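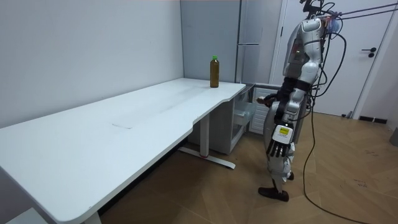 26/04/2018

Notes from the open day, written up the same evening while I still have them straight. Colleagues who were on the upstairs tours, read the bits on the cable and the visitor questions at least.

Setup. In at seven. Moved the long white desk over so the curved edge faces the room, then put the drawer unit under the far end. Wiped the desk top twice and the scuffs stayed, so I left them. Checked the overhead mounting and the harness cables before power on. All tight. The loose cable behind the robot was long enough to reach the floor with a lot to spare. Fine for walking the length of the desk, bad for anyone stepping in behind. We taped a line on the visitor side only. Next time tape both sides.

First power on was clean. Second one, after the battery swap, the left wrist did not home and I had to cycle it. Same fault as in November. Kava had it logged as closed. I have reopened it.

Program. Three sessions, Odow routine in all of them: walk up to the desk, stop, reach down to the drawer unit under the far end, work the top drawer, step back, return to start. We ran it at the slow setting, which makes the whole thing feel long to people who have seen videos. I would still not go faster with visitors in the room.

Session one. School group. Five runs, four good. On the bad one the hand stopped short of the drawer and closed on air. Log has frame 2090 as the point where the target position jumps. I think someone's bright jacket came into the view of the side camera, but I can't show it from the log alone. The group did not mind and wanted to see it fail again.

Session two. The Vidal people, who mostly wanted to talk about hands. They asked what the fingers can feel (tip pressure only, nothing on the palm), how long a hand lasts, and whether we could swap one while they watched. We did not swap one. I gave them the cycle count since the last rebuild, 442, and they wrote that down. Six runs, all good. One was slow on the approach because the forward foot landed short and it took an extra half step. It recovered without help.

Session three. Walk-ins. The room got crowded near the door and I stopped twice to move people back to the line. Four runs, three good. The fourth I stopped by hand — the reach was drifting to one side, toward the slatted panel instead of the drawer. It may well have corrected, but I did not want to find out with a full room.

Questions that came up more than once:
Does it see the drawer or is the position stored? Both. Stored first, then corrected from the camera.
What happens if the power goes? The harness holds it.
Can it pick up the bottle? Not in this routine. We should have something ready for that one, people kept asking.
How much does it cost? I sent them to the front desk.

Temperatures. Shoulder motors fine all day. Left knee was the warmest joint at the end of session three but well under the limit. Battery voltage saved with the logs.

Logs are on the shared drive, runs 229 onward. The video is not cut yet. The Clatetti sheet with the sign-in names is in the binder, not scanned.

To do
Left wrist homing, before anything else.
Shorten the floor cable or hang it from above with the others.
Replay frame 2090 with the side camera masked.
Tape for both sides of the walkway.
Put the desk back. It is in the way of the door to the store room if you come through with a cart.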